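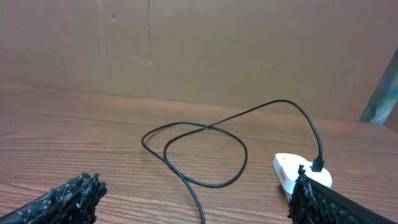

Cahier d'atelier, lun. 2 avril
Poste : table en bois, fond en carton
Présents : Tonantzin Serrano, Yoga Santoso, moi (N. Barrera)

Question de la semaine

Estrella Ibarra nous a demandé, pour la réunion Galindo, une réponse simple : est-ce que la machine peut ranger et brancher les petites affaires d'une maison, oui ou non. Je n'aime pas ce genre de question, mais je comprends pourquoi elle la pose. Chez Orkard ils promettent depuis janvier un bras qui « s'occupe du salon ». Je note donc ce que nous savons faire et ce que nous ne savons pas faire, sans embellir.

Câble et petit boîtier blanc

Nous avons séparé la tâche en deux : d'abord saisir le boîtier, ensuite s'occuper du câble. Pour le boîtier je suis assez content. Il est arrondi, plutôt ovale, et avec les anciens patins il glissait une fois sur deux. Avec les patins rugueux, la prise tient bien mieux, même quand le doigt arrive un peu de travers. Yoga pense que l'on peut encore baisser la force, je suis d'accord.

Le câble est une autre histoire. Il est noir, fin, il se croise sur lui-même et la boucle change de forme dès que l'on touche le boîtier. Le programme choisit un point de saisie, puis ce point n'est plus au même endroit. Sur 25 essais de la série, 8 sont notés réussis jusqu'au bout, c'est-à-dire câble démêlé et posé droit. Une personne fait la même chose en parlant d'autre chose. Tonantzin a proposé de tenir le boîtier et de tirer le câble par petits coups, comme fait sa mère avec les guirlandes. L'idée me paraît bonne, mais nous avons un seul bras sur ce poste, et il faudrait alors un support fixe.

Remarque pour moi : l'ombre du câble sur le bois a été prise deux fois pour le câble. Le bois avec ses veines n'aide pas non plus. Guadalupe Montes voulait un tapis gris uni, j'ai refusé – dans une vraie maison il n'y a pas de tapis gris.

Téléphone posé à plat

Je croyais que ce serait le plus facile. L'objet est plat, rigide, ses coins sont arrondis et on connaît ses dimensions. Le problème vient de l'épaisseur. Les doigts doivent descendre presque jusqu'à la table pour prendre les bords, et la marge est très petite. Si l'on descend trop, le patin frotte le bois et la machine s'arrête par sécurité. Si l'on reste trop haut, on pince le vide.

L'écran allumé pose aussi une difficulté que je n'avais pas prévue. Il est presque blanc, la caméra règle mal l'exposition et le bord noir devient difficile à suivre. Yoga veut corriger cela dans le logiciel. Pour l'instant, quand le téléphone est en diagonale, je préfère approcher lentement, les doigts ouverts, et recalculer avant de fermer.

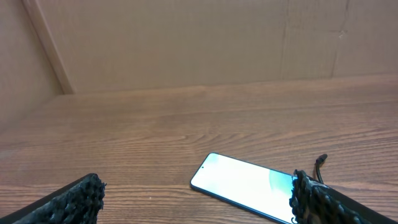
Réponse provisoire pour Estrella

Prendre un petit objet solide sur une table : oui, avec surveillance.
Ramasser un téléphone à plat : parfois, trop lentement pour être utile.
Démêler un câble et le brancher : non. Je ne voudrais pas que l'on écrive « bientôt » dans le rapport.

À faire

– Demander à Durkmont le prix d'un jeu de patins plus fins au bout (Tonantzin).
– Refaire la série du téléphone avec l'écran éteint, puis allumé, dans la même position.
– Fabriquer un support pour le boîtier, je regarde ce qui reste dans l'armoire.
– Vérifier la limite de force à la descente, la valeur actuelle vient encore de l'ancien poste.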